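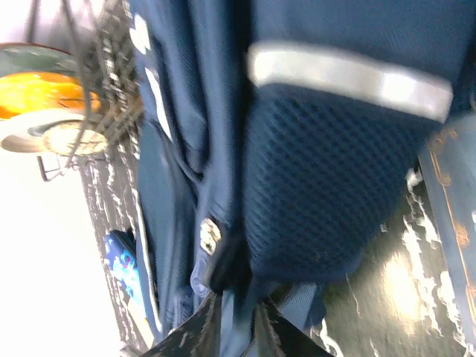 Acceptance tests for household manipulation still lean on rigid objects. The working draft our group reviewed in September had 30 test objects, and only two of them could be folded. A soft bag is a better measure of whether a gripper is ready for a home. On a navy backpack, the fingertips have to work near a loop of stitched webbing, a mesh panel and several thick folds, all within a short reach of one another. Each of these fails in its own way. Mesh snags on ridged fingers. A fold can be pinched without the load ever being taken. Webbing will hold, but only if the finger closes on the strap itself and leaves the cloth behind it alone.

The draft treats all of this as one event, called "grasp success," which is logged when the object clears the surface. I think the definition should be dropped. A bag lifted by its mesh clears the surface and passes. After enough passes of that kind the mesh tears, and the owner of the bag has a complaint the standard has no line for.

Cường Tạ and I went through 3,575 logged lifts from the Patton trials and sorted them by where the fingers had closed. The log format had no field for this. We had to go back to the wrist video for every lift, and the work took most of the fall. Valentin Mocanu, who maintains the format at Enell, has argued that a contact field slows down labeling and that labelers will disagree. He is right on both points. Labelers also disagree about what counts as a drop, and the draft keeps that field.

My proposal has three parts. First, the object sheet for any soft item should name its permitted grasp regions before testing starts. For a bag these would be the haul loop, the shoulder straps and any reinforced handle. Second, a lift from any other region should be logged as a lift and scored as a fault. Third, surroundings should be recorded. A bag on a bare bench and a bag beside a dish rack are different tests, and a trailing strap near dishes is a hazard even when the grasp is sound.

The Ung procedure already covers part of the third item. It requires a clearance check of 15 centimeters on all sides, with a note if the check fails. I would keep the note and remove the option to clear the area and run again. Kitchens are cluttered, and a test that permits tidying will report on tidy kitchens.

There is a cost. Kiltska estimated that the object sheets alone would add 30 minutes per item. For a test set that stays in use for years, I consider that acceptable. Comments on the draft should cite the clause number and go to the section editor.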